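Small Blocks, Big Table: notes for the Wednesday talk at Ormsby

Slide 1. Say hello, wait for the latecomers, don't apologise for the slides.

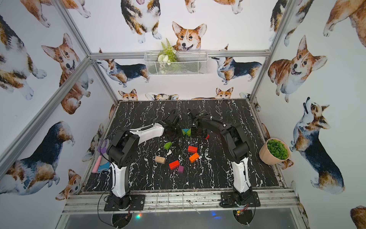
Start with the question I get most: why do grown adults need advice on toy blocks? Answer: because they own more than 500 of them and can find 6. Pause for laugh. If no laugh, carry on as though none was expected.

Slide 2. The surface. A dark tabletop is your friend. Red, orange and lime green show up on it from across the room. My own carpet is the colour of porridge and has swallowed a whole suburb of yellow ones. Marble veining looks posh and hides crumbs. Colour is the whole trick here, so don't let me wander off into table legs.

Slide 3. Wedges. Two wedges together make a roof, and a roof is what everybody wants first. Mention the Okmont set, 407 pieces, not nearly enough wedges. I wrote to them. They sent a catalogue.

Slide 4. The wall. Plain walls are fine. Corgis are better. I've heard the argument that a patterned wall distracts people from building, and I've met the sort of people who make it.

Slide 5. Baskets. Wire mesh, hung up off the table, so you can see what's in there without tipping it out. Tell the Nindus story (short version!!). The lid was the problem. Lids are always the problem.

Slide 6. Packing up. Big pieces first, then by colour if you must. At Tromareck we timed it at 21 minutes with sorting and a good deal less without, and I know which one I do at home.

Have water. Take questions if there's time before the hall gets locked. Somebody will ask about glue. The answer is no.

Contact: talks desk, Ormsby | © Ormsby Blocks and Bricks Evenings | Back to top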